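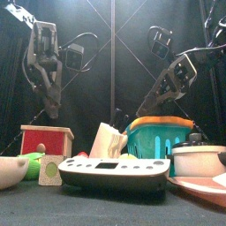 The mixed table before sorting: toys on the left, appliance in front, teal basket to the right.

Household > Clearing Up > Tables and Counters > The Mixed Table

How to Clear a Table That Is Half Kitchen and Half Toy Box

Every house has one flat surface that everything drifts toward. In mine it used to be the dining table, until we bought a second table to take the strain, and now there are two of them. What follows is the method I use on the kind of table where a countertop appliance is sharing space with a plush toy and neither has any plans to leave.

It takes me the length of one podcast. If you stop to play with things, allow two.

What you need

A basket or a bin with an open top. A damp cloth and a dry one. One small lidded container for bits. Somewhere to stand a heavy thing for ten minutes, such as a chair you trust.

You don't need a label maker. I own one. It is in a drawer, unlabeled.

Step 1. Decide what the table is for

Do this before you touch anything. If it's a table where people eat, the finish line is a bare top. If it's a table where somebody cooks, the appliance may stay and everything else goes. If you can't say what the table is for, pick eating and see who complains.

Step 2. Deal with the appliance first

The big kitchen thing always ends up front and center, and small stuff collects behind it where you can't see it properly. The table in the photo has something red and something pale yellow back there, and I couldn't swear to what either of them is. Yours will have its own.

Unplug it. Let it cool if it's been on. Take out anything loose inside - racks, pans, lids, the baked potato from March - then pick it up with both hands from underneath and stand it on the chair. Don't drag it. Dragging leaves a pair of gray tracks that will outlive you, and it pushes the crumbs into a neat little dune at the far end.

If the thing is too heavy to lift, slide a folded towel under the front feet, then the back, and pull the towel.

Look at the cord while you're there. Ours turned out to be 700 mm long, and the nearest outlet was farther off than that, which explained the extension cord and a number of stubbed toes. Measure before you choose the new spot. I went to Walholm for a shelf to put it on and came home with a shelf that was exactly as deep as the appliance and had no room behind for the plug. So measure that too.

Step 3. Gather, don't sort

Pick up every toy and put it in the basket. All of them, in any order. The cube with the little round window goes in next to the green plush thing, and the wooden peg that was perched on top of the plush goes in as well, even though somebody obviously worked hard on the balance. Toys that are too big for the basket, like a wooden box with a red front, go on the floor beside it.

This is the part where people go wrong. They find a peg, they remember it belongs to a set, they go looking for the set, and an hour later they're sitting on a bedroom floor rereading a comic book. Put the peg in the basket. The peg can wait.

Step 4. Clear the kitchen side

Now the bowls, cups, spoons, lids. Carry them to the sink even if they look clean. A large bowl that has been living on a table with toys has been a hat, a drum or a bathtub, and you weren't there for all of it.

Nest the bowls by size as you go. If you have one big bowl that never fits in the cupboard, stop trying to make it fit. Leave it out and put fruit in it. We did that with ours and visitors from Ridar complimented us on our taste.

Step 5. Wipe

Damp cloth first, corner to corner, then the dry one. Do the edge of the table as well, and the underside of the edge if you have children. I recommend not looking.

While the top dries, wipe the feet of the appliance and the bottom of the basket. Wipe around the buttons with the cloth wrapped over a fingertip, and wring it out hard first so water doesn't get into the panel.

Step 6. Now sort the basket

Tip it out on the floor or a bed, somewhere you'll be forced to finish because somebody will need to walk or sleep there. Make piles:

Soft things. These go back to wherever soft things live. If one is sticky, it goes to the laundry by way of its washing tag.

Wooden sets with pieces. Put each loose piece back in its own box, shelf or tray. If the home for a piece can't be found in one minute, it goes in the lidded container.

Things with windows, doors, wheels or opinions. Check for a battery compartment. If it makes a noise, keep it at the back of a low shelf.

Kitchen things that got in by mistake. Back to the kitchen. There will be a whisk.

The lidded container gets opened once a month. Anything that hasn't been missed by then moves on. My neighbors in Multen skip this stage and keep a jigsaw box of 1,000 pieces on the hall shelf that has, at last audit, other things in it as well as the jigsaw.

Step 7. Put back less

Return the appliance only if Step 1 said it lives here. Push it to the back of the table with a hand's width of air behind it and more if it gets hot (the manual will give you a number, so go with the manual). Turn the buttons to face the person who cooks and keep the cord away from the table edge.

Then put the empty basket back on the table, or near it. I resisted this for years on the grounds that a basket is clutter. It is, but things are going to land on that table tomorrow, and they may as well land in something with handles or a rim that you can carry off in one trip.

Keeping it that way

You won't, entirely. A quick sweep before supper does most of the work: toys in the basket, bowls in the sink, done. Once a week, lift the appliance and see who has moved in behind it.

If your table is long, give up one end on purpose. Ours is 1,660 mm from end to end and we surrendered the window end. The rest has held ever since, apart from holidays and one bad week with modeling clay.

Comments (4)

goodall_kitchen: The towel trick worked on our multicooker, thank you. I'd add that you should check the towel isn't one of the good ones before you start. Ask me how I know.

twotables: We tried the basket on the table. It is now full and there is a second basket inside it. Is there a step 8?

marmalade64: Disagree on nesting the bowls. Mine got stuck together and I had to put ice in the top one and stand the bottom one in warm water. Put a paper towel between them.

shelf_regret: Same story with the plug! I had to move my shelf 175 mm to the left to get at the socket, and now the old screw holes have a calendar over them. It's last year's calendar but it's the right size.

Contact | More in Clearing Up | Back to top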